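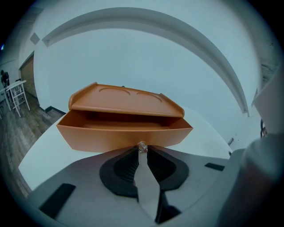

2015-06-05

Slept badly, up before six. Watered the beans and the two tomato plants by the fence. One of them has yellow leaves low down again. I pulled those off and left it.

Bus to Miramham to see Mirta about the choir accounts. She had the kettle on. Fidel was out back repainting the gate, green this time, and did not come in until lunch. We went through the ticket money from the spring concert and it came out 80 dollars short, then Mirta found an envelope in her coat with exactly that in it, so we were done by eleven. The hall wants 100 dollars for the July date. Last year it was less. Mirta thinks we should pay it and stop arguing. I said I would ask Concetta, who knows the man who takes the bookings.

Lunch was lentil soup and bread. Fidel talked about his knee.

Walked back as far as the Espinoza bakery and got a loaf and a bag of the anise rolls. Ran into Minoru Ogura in the line. He has given up his garden plot and is selling the shed. He asked if I wanted his rhubarb and I said yes before thinking about where it would go - probably the strip by the garage, once I get the bricks out.
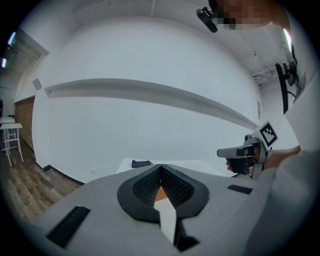

A dark V with a bit of orange in the gap.

Letter from Margit, four pages. She is settled in Nikeck now and likes the apartment but not the stairs. Her sister is coming for 8 days and she has nowhere to put her except the couch. She wants the plum cake recipe. I copied it out after supper and put in the part about letting the dough rest, which she always skips.

Called Concetta around seven. No answer. Tried again at eight and got her. She will talk to the man on Monday. She also says the alto part in the second piece is too low for her and she wants to move, so that is one more thing for rehearsal.

Hot upstairs tonight. Both windows open. Need stamps, bricks moved, library book back.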